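Open day at Jostix, the stationery works behind the Karkis depot

The open day ran twice, and I went on the later tour. Up to 33 visitors were let in, and we started in the packing hall, where 840 boxes of school pens were waiting for Estrella. After that came the sorting room, with its white table and a two-part organizer for pens and small bits.

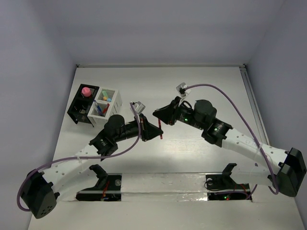
The hall itself is older than the firm and gets cold by December. Tea was served at the far end - free, with biscuits - and the shop next to it sold seconds by weight.

I bought a bag of fibre tips. Most of them write well on cheap paper, and the light blue is a good match for the old Vastum range.

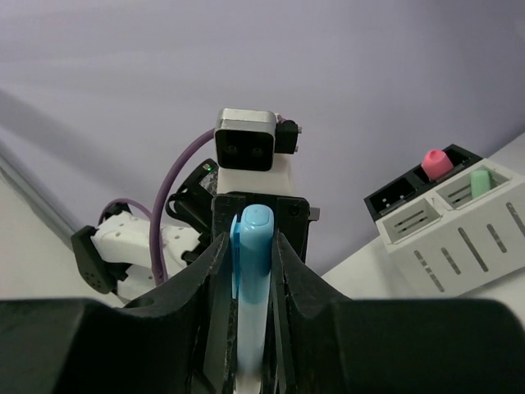
Page last changed: 04/04/2021

The guide said the works makes 700 shades if you count the special orders. I would have liked longer at the ink mixing, but the group moved on quickly. 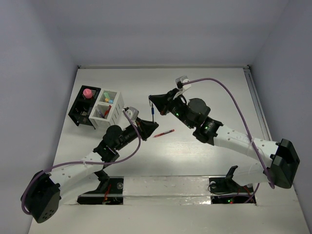

Getting there

Bus 3 stops at the gate. Parking is on the Karkis side and fills early.
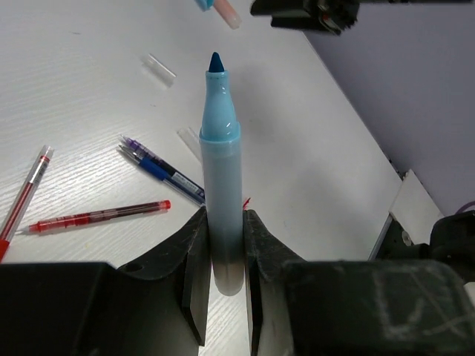
My main interest was the tips, as I letter signs at home. A conical felt tip like the dark blue one on the marker in the sorting room suits me for broad strokes, and I asked at the shop for more of them. They had only fine points left, so I have written to the office.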